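Bretivgate Cabin: Spring Opening Checklist, with comments
Filled in during May. Please add your own remarks underneath mine, I love reading them.

1. Driveway and path. OK
The gravel came through the winter better than I feared. It's around 200 steps from the gate to the porch with a bag in each hand, so do bring the flashlight if you arrive after supper. I trimmed the blackberry back on the left side and it will be back by July, bless it.

2. Porch steps and railing. NEEDS WORK
Second step from the top gives a little under the heel. I've put a strip of yellow tape across it. Please step over the tape, even if you've known these stairs all your life!

3. Smoke alarms and carbon monoxide alarm. OK
New batteries in all of them, tested with the button, and every one of them loud enough to send the neighbor's dog under the truck. Date is written on the back in marker.

4. Water heater and shutoff. OK
Meter read 965 when I turned the main back on. Open the kitchen tap first and let it cough and spit until it settles down, then do the bathroom. The valve handle turns the opposite way from what your hand wants to do.

5. Signs of mice or damp. OK, keep looking
Pull things away from the walls and look in the corners and along every seam, where one board meets the next. Small pale spots are worth a second look, and so is anything that crumbles when you rub it. I found a few droppings behind the stove and nothing anywhere else, and I did get down on my knees for it. 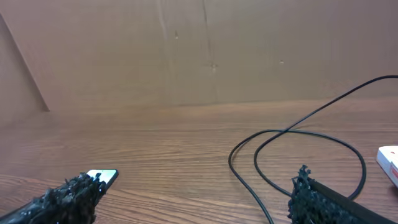 Efren Dizon wrote in to say that I ought to check under the sink before anywhere else, that he found a nest in the dish towels two springs running, and that steel wool around the pipe did more good than all the traps put together. Could we please add it to the list for good?

Consider it added, Efren. There's a bag of steel wool in the Hiser tin by the back door, and I stuffed the gap around the drain pipe while I was thinking of it.

6. Wood stove and chimney. OK
Swept by the Fallahi people, who were very kind about the state of my ash bucket. The door gasket is a bit flat on the hinge side but still holds a dollar bill when you shut it (try it in a few places, and only when the stove is stone cold, please). Ashes go in the lidded metal pail and out on the gravel, never on the porch.

7. Uprights, shelves and other standing things. OK 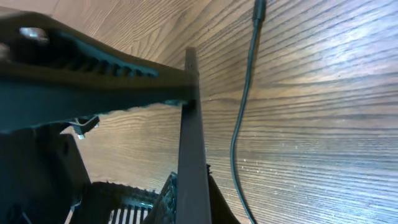

Shelves are the part of this list I used to skip, and then one winter the Nillis unit in the pantry came down with all the tomatoes on it and I have been a changed woman ever since. Take hold of every upright near the top and give it a gentle push sideways before you load it. A tall, narrow bar with a squared-off top like this one is easy to get your hand around, and you'll want to feel up there for rough edges while you're at it. Then do the bolts. Heavy jars go on the bottom shelf and paper goods up high.

8. Fire extinguisher. NEEDS WORK
Needle is in the green but only just. I'm ordering a new one and will hang it by the kitchen door, in the same bracket.

9. Lights and outlets. OK
It's only 700 square feet, so this takes no time at all. Test the outlet by the bathroom sink with its own little button. The porch bulb is new.

Next walk-through is when we close up in the fall. Leave the clipboard on its nail.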